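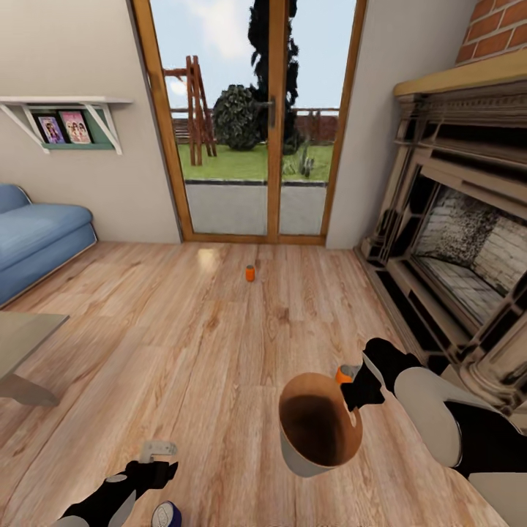
Reece Tapley has maintained that the Fovov cell should never be started with an object already in its grippers, a view that the operating notes kept at Hirnthorpe adopted in November. The Fovov cell is a simulated two-arm workcell used at Cukbridge to rehearse household handling tasks. Its arms are black with pale segments, and each ends in a black gripper. The furnished setting is a living room with a plank floor and a glass double door.

Setup

The cell is prepared in a fixed order. Both arms are loaded in their rest position, the joint limits are read from the Golestani settings file, and the grippers are opened and closed 20 times without a load. A cup is then placed within reach of the right arm. Grip force is raised in steps of 2 percent until the cup can be held tilted for 40 seconds without slipping.

Upkeep

The contact settings of the fingers are checked after every seven sessions. Drift in the wrist joint is corrected by reloading the arm model; editing the joint values by hand is not permitted. Small objects left on the floor are returned to their starting points before the next session.

The settings file was last revised on 2022-03-02.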